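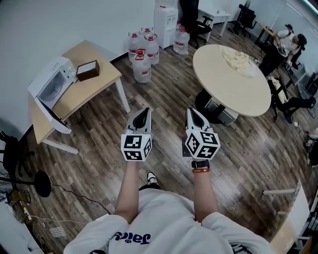
How many demonstrations does a learning system need before it can do a simple household task? In our project, 100 examples were too few and 300 were enough for one task in one room, but the number grew quickly when we changed the objects or the place.

Project report, Group 2
Course: Introduction to Robot Learning, Jostedow College
Oct 25, 2019

1. Purpose of the project

Our group wanted to learn how the quality of examples influences the result of the training. Many reports describe the model in detail and say little about the collecting. We decided to do the opposite. The model was taken from the course materials without changes, and almost all our time went to the examples.

2. Method

The examples were collected by hand with two handheld grippers. Each gripper has a cube with printed square markers on the top, so that its position can be calculated from the video. We worked in ordinary rooms with furniture, because a laboratory table is too clean and the system learns to expect it.

The first task was called Prultard (we named the tasks after streets near the college). In it a cloth must be folded once and put to the side. The second task, Alvarado, was to move a cup from a low place to a high place. Before every session we made a short calibration: both grippers are held in front of the body, opened and closed, then turned slowly so the markers can be read from more than one side.

3. Results

We planned 1000 recordings and finished around 700. From the first 100 we had to throw away a large part — the hands moved too fast and the markers became blurred. After this we agreed on a slower speed and the loss became much smaller.

For Prultard the trained system folded the cloth in most of the trials. For Alvarado the result was weaker. It often stopped above the cup and did not close.

4. Difficulties

The calibration was sometimes forgotten after a break, and these recordings could not be repaired later. Also, the two persons who collected had different habits. One of them always started with the left hand, and the system copied this.

5. Next steps

In the spring we would like to repeat Alvarado in the Ollport building, where the light is different, and to write the starting hand in the notes for every recording.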